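Kurngate Patch 4 Reworks Netcode and Matchmaking

Skosen has released the fourth major patch for Kurngate, its team-based arena game for PC. The update replaces most of the code that handles communication between client and server, changes how players are grouped into matches, and adds a new map. It was made available on all regional servers on 15 July 2023, following a maintenance window in which ranked play was disabled.

Server tick rate

The largest change is to the simulation rate. Kurngate servers previously updated the state of a match 30 times per second. With the patch installed, ranked and tournament matches run at 60 updates per second, while casual modes stay at the old rate. Skosen says the higher rate reduces the gap between what a player sees and what the server records, mainly in short-range fights where several abilities are used at once.

The patch also changes lag compensation. The server used to rewind positions by up to 300 milliseconds when checking whether a shot or ability had landed. That allowed players on slow connections to hit targets that had already moved behind cover on their own screens. The limit is now 214 milliseconds. Players whose connection regularly exceeds it will see a yellow icon next to the ping display, and their inputs will be processed at the position the server holds at the time of arrival.

"The old limit was set during the closed beta, when we had one data center," said Gintarė Lūse, lead network engineer on the game. "With the current server locations most players are well inside the new one. We tested several values and this was the lowest that did not produce a clear rise in rejected hits."

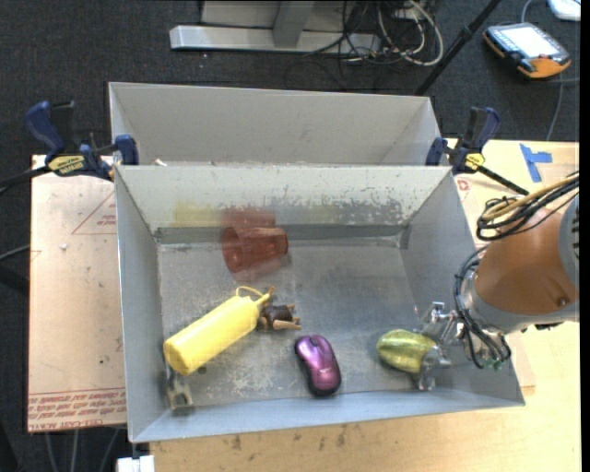
Matchmaking and ranks

Ranked matchmaking now uses separate ratings for solo players and full teams. A player's existing rating is copied to both at the first login after the patch, and the two values then move independently. Groups of two or three are still placed in the solo queue, but the system adds a hidden adjustment to their average rating before it looks for opponents.

The maximum search time before the rating range widens has been raised to 300 seconds in the top two divisions. Below that the value is unchanged. Players who leave a ranked match before it ends are locked out of the queue for 600 seconds on the first offense, with longer periods for repeat cases. A disconnect followed by a return to the same match does not count as leaving.

New map

Dranley is a three-lane map with a river that crosses the middle lane at an angle. The water level rises at fixed points in the match and closes two of the four jungle entrances, which forces teams to use the lanes when moving between objectives. The map is in the casual rotation now and will be added to ranked play in December, after a balance pass.

Other changes

The replay viewer can export match data as plain text files. Key bindings are stored with the account and no longer need to be set again on a second computer. A memory leak that affected long sessions in the practice range has been fixed. The spectator client has a new delay setting for tournament organizers, and the old fixed delay has been removed.

The download is over 4 GB for existing players. Replays recorded on earlier versions will not open in the new viewer, and Skosen does not plan to provide a converter. Custom interface mods need to be rebuilt against the updated scripting library before they will load.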